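4.3 Comparing grippers with the wrist camera

Use this procedure when you have two grippers for the same Stirnura arm and want to see how each one behaves up close. Finish the mounting steps in 4.2 first. The arm must be in Hold mode before you put your hands near the tool flange.

CAUTION: Keep fingers out of the jaws while the controller light is green. Hold mode stops the arm but does not lock the jaws.

1. Fit the first gripper and tighten the four flange screws by hand, then with the supplied key.

2. Plug the camera cable into port B on the wrist. Port A is for the force sensor and will not carry video.

3. On the controller, open Tools > Compare and choose New Trial. Type a name for the gripper. The name cannot be changed once the trial has started.

4. Set the closing speed to 50 and the force limit to 84. Use the same values for both grippers, or the results cannot be compared.

5. Press Home Tool. Wait for the tone before going on.

6. Place the test part in the fixture and press Run. The arm goes through the full pick cycle and saves one still at the closest point of each approach.

NOTE: The trial memory holds 500 stills. When it is full, the controller stops saving but the arm keeps running. Export the trial to a drive before you start a long run.

7. When the cycle ends, open the Stills tab and go through the closest approaches.
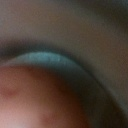 The wrist camera has a fixed focus, and anything nearer than its working range comes out soft. Edges blend into shadow, and small marks lose their outline. Do not use stills like these to measure jaw gap or to check a surface for wear. Use them only to compare large shapes and where the shadows fall, and take your readings from the force log.

8. If most of the stills are too soft to use, move the camera bracket back to hole 2 and repeat from step 5. Delete the old stills first — the two sets are not kept apart.

9. Press End Trial, switch off the wrist power, and fit the second gripper. Repeat steps 1 to 8 under a new name.

For bracket hole positions, see 4.5. For exporting trials to Plutisis, see 6.1.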